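March, workshop notebook, shared copy

Morning

Came in to do the big table and nothing else. Wrote "table only" on the back of my hand so I would not end up reorganizing the screw drawers like last time. The screw drawers are still mixed, for the record, and M3 is still living with M4 in what I can only call an arrangement.

State of things at the start: table covered end to end. Two rolls of tape with no findable beginning. A Gravico catalog open to a page about casters, with a coffee ring on the caster I would have picked. Half a packet of cable ties. Three pens, one of which writes. A printout of the Tirkier schedule from a version or two ago, which explains a few conversations we had in February.

Method, if it deserves the word: everything onto the floor in the hall, then back in only if somebody could say what it was for. I was the only somebody present, so the standard was low.

Wiped the top twice. Once with plain water, once with the Ondis spray from under the sink. The smell is lemon as described by a person who had lemon explained to them over the phone. Opened the window for a bit.

The gray marks near the front edge did not move. Tried the spray neat, left it to sit while I sorted cable ties, went back, rubbed in circles. My arm got tired and the marks looked the same. Tried an eraser, on the theory that some of it is graphite or marker dust. Got a gray eraser. I have decided the marks are part of the table now. If anyone wants to try something stronger, test it on a corner first, because I don't know what the coating is and the label on the underside gives only a part number, 486, and a picture of a person not standing on it.

Also light scuffing over most of the surface. I think that's from dragging things. We all drag things. I have dragged things while telling other people not to.

Late morning

Tray question. The black oval tray was bought for small parts in progress, meaning whatever you are holding when the phone rings. By last week it had turned into long-term storage. Contents when emptied: washers, a dried-up glue stick, a key, a receipt for $6.32 (wrote it first as 632 and had a bad moment), foreign coins, one earplug. The key fits nothing in this room. I tried it in everything with a hole, including the cabinet that doesn't lock. It's taped to the inside of the door with a question mark.

New rule for the tray: it is empty when you leave. I give this until the end of the month.

Cloth. We own one decent black cloth and a rag bag nobody will put a hand into. The black cloth is for dusting and for putting under anything with a finish. It isn't for hands, spills or lunch. I folded it in quarters at 11:20 and put it next to the tray, and I want it written down that I did.

Afternoon

Shelves. The black metal unit is all right. It wobbled when I first put weight on the top, and the feet turned out to be wound to different heights, so I got down there with the flashlight and leveled it. Rated for 80 kg a shelf according to the leaflet, which was still in the bag taped to the back with the spare clips. We are nowhere near that unless cardboard has gotten heavier.

The flat box on top stays for now. Samarakoon asked for their packaging back in the original box and I'm not going to be the one who flattened the wrong thing. Please don't put anything on it, in it or through it.

Towers. Two small dark ones on the floor in front of the shelves. I looked at them for a while. They belong on the bottom shelf, and the bottom shelf is where the manuals are, and the manuals belong in the binder, and the binder is the job I've been avoiding since the fall. So the towers are on the floor. If you vacuum, go around, and keep the fan grille clear. I vacuumed up to them and there was enough fluff there to knit with.

Open box beside them is for outgoing cardboard and packing only. I have already taken a sandwich wrapper out of it. The hall bin is eight steps away. I paced it.

Desk by the far side: did not touch it. It's light wood, it has white legs, it's better kept than anything I own, and I'm leaving it alone until I've proved myself on the table.

Where it stood at 3:40, before I went for coffee:

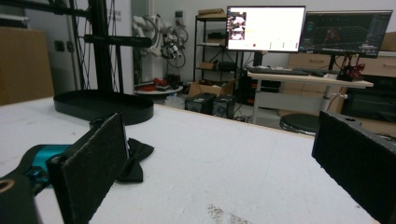
Big table, mid-afternoon. Marks still there. The cloth is no longer in quarters.

On the cloth: I have no explanation to offer and I'm not accepting any. It's been refolded.

Still to do

Feed the stand cables down the back of the post and tie them. They're hanging beside it at present and I've caught a sleeve on that kind of thing before. Need around a dozen ties, and I now know where the ties are, for the first time this year.

Cardboard box at the wall end of the table. Somebody's. If it's yours, claim it by lunch tomorrow or it goes to the hall.

Label for the wall plate with the dark sockets. I don't know which breaker it's on and would like to find out on purpose.

Screw drawers. No.

Ordered from Gravico: a second black cloth, a pack of felt pads for under whatever gets dragged most, and a marker that isn't dry. Went with the cheap felt pads. The good ones came only in a color called oatmeal.

Ondis spray is about a third full. Somebody pick a different scent when it runs out.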